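Galleck: simulated rehearsal data for buying arms and grippers

README, last revised 2nd July

What this is

Galleck is a small collection of simulated robot episodes that we put together at Grelside while we were trying to decide what to spend our equipment money on. We had a quote on the desk for a two-armed machine, a second quote for something a good deal plainer, and no very good way of telling which of them would suit the household jobs we wanted to work on. So we built the rooms in simulation first, drove a two-armed robot about in them, and kept everything. The planning notes that came out of it turned out to be as useful to us as the episodes, and we have put both in the same folder in the hope that somebody else with a purchase order to fill in will get some good from them.

If you've come here only for the training data, you are very welcome, and you can skip straight to the layout section. If you are in the middle of a budget round, do please stay a while — most of what follows was written with you in mind.

What is in it

There are 124 episodes, all from furnished indoor rooms, with the views that go with each one. Some views look out past the gripper and others take in more of the robot and the furniture. We kept the dull stretches in. A good part of any real working day with an arm is spent getting from one place to another with nothing in its fingers, and if you are costing operator hours you will want to see that part too. 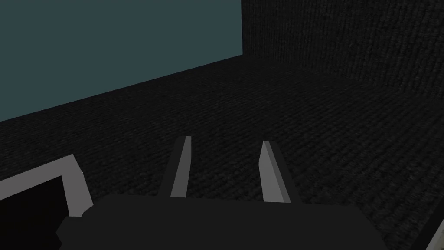

Gripper view, fingers open and nothing held.

Views of this sort are the ones we went back to most often when we were arguing about fingers. The quotes list finger opening as one line in a long table, and it is very easy to read past it and start thinking about payload and reach, which are much more exciting. Our advice is to write down the widest thing you honestly expect to pick up, then the thinnest, and take both to the supplier before you talk about anything else. We did it the other way round and had to ask for the second quote twice.

How the planning notes are arranged

Each episode has a short notes file beside it. The notes use four headings, and we tried to stick to them even when there was little to say:

Task: what the operator was asked to do, in a sentence.
Hand: which arm was meant to do the work, and whether the other one was wanted.
Cost: which lines of the equipment budget the episode has a bearing on.
Remarks: anything else, often grumbling.

The Cost heading is the one that took us longest to get right. At first we only wrote down the big things (arms, base, controller), and the sheet looked lovely and cheap. Then we added fingers, spare fingers, cables, mounts, a bench to put it all on, the licence for the planning software, and training time for the two people who would be running it, and it looked a great deal less lovely. Both versions of the sheet are in the folder, and comparing them is a fairly quick way to learn what we learnt slowly.

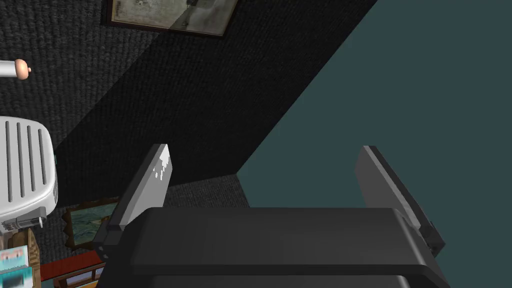

Rooms are the other thing we under-budgeted. A real test room wants furniture, odds and ends to handle, somewhere to store them, and a person who has the time to put everything back between runs. In simulation all of that comes more or less free, so it is easy to forget it when you copy your figures across. We now keep a separate line called Presau, after the spare room at our end of the building where the real equipment will go, and everything that isn't robot goes under it: shelves, tables, lighting, paint, a lock for the door. It was a very small line in January and it isn't small now.

If you are sharing a room with another group, agree beforehand who pays for damage to the furniture. Halvorsen, our own name for the shared purchase fund, covers the machine and its spares and nothing else, and we only found that out by asking.

One arm or two
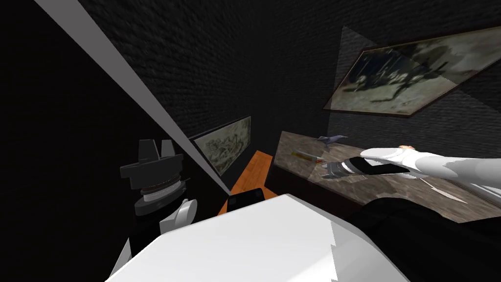 The second arm is the dearest single choice on our sheet, and we'd encourage anyone to treat it as a separate purchase with its own page of reasons. A second arm brings its own gripper, its own spares and its own service visits, and it asks for more floor as well. When you go through the episodes, look at where each arm is placed and ask yourself what you'd be paying for at that moment. With the right arm out over the marble tabletop by the pen and the little bird figurine, and the left gripper held upright close to the body, the reach across the table is the part we'd price first. Other moments may well argue the opposite way, so please don't settle the matter on one view. We put a tick in the notes wherever we thought the second arm was wanted, and you may quite reasonably disagree with our ticks.

Layout of the folder

episodes/ holds the views and the arm positions
notes/ holds the planning notes, one file to an episode
budget/ holds the short sheet and the long sheet
rooms/ holds the room files, in case you'd like to move the furniture about

Known gaps

Everything here is simulated. Nothing in the folder will tell you how loud a machine is, how long delivery takes, or how it wears. The lighting is dim in places, and we have left it that way. The prices in both sheets are replaced with letters, as our suppliers asked us to, so you will need to put in your own.

Corrections

If you find a note beside the wrong episode, or a budget line that doesn't add up, send it to the address in the contact file and we will put it right in the next revision. Filled-in sheets from other groups are welcome too, with prices taken out.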